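Wolstead library keeps its late opening, for now

I'd more or less given up on this one, so I'm very pleased to be typing it: Wolstead library will go on staying open until eight in the evening, at least until next September. I was in the public seats when the vote went through (hard chairs, no heating, I regret nothing) and there was a proper cheer from the back row.

If you've missed the story so far, the plan was to shut at 5 every night and put the money saved into the roof. Fair enough, the roof does need it. But the evening hours are the only ones a lot of us can use. I get off the bus at twenty to six, and so does half of Sukell Road by the look of the queue at the crossing. Closing at 5 would have meant a Saturday dash or nothing at all.

Kirstin Baird got the petition going from her kitchen and it ended up with 2,784 names on it, which for a town our size is enormous! She told me she'd hoped for a few hundred. "I kept running out of pens," she said afterwards, still clutching a carrier bag full of the paper sheets. I signed mine outside the chemist in the pouring rain and I'm amazed anyone could read it.

The council also had 139 letters, and Euan Baxter read bits of them out at the meeting. The one that got me was from a lad doing his joinery exams who shares a bedroom with two brothers and does all his revising at the big table by the local history shelves. Keir Drummond, who'd been the firmest voice for the cut, said he'd changed his mind after reading them over the weekend. Good for him, I say. It can't be easy standing up and saying that with your neighbours watching.

The final vote was 6 in favour of keeping the hours and 2 against. The roof will now be patched over the winter and looked at again in spring, and there's a bit of grumbling about that, mostly from Innes Shearer, who thinks patching is money down the drain. He may well be right. The bucket in the large print section has been there so long I think of it as furniture.

A couple of practical bits before I go. The evening desk will still be Kenna Lindsay on her own, so expect a wait if you're joining or paying a fine. The printer is staying upstairs. And the Tuesday-style craft sessions everyone keeps asking me about haven't been decided yet, so please stop asking me, ask the desk!

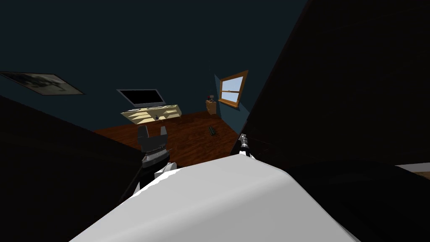 I'll be back at the next meeting, with a cushion this time, when they get on to the parking behind the Vemeck building. Bring a flask if you're coming along.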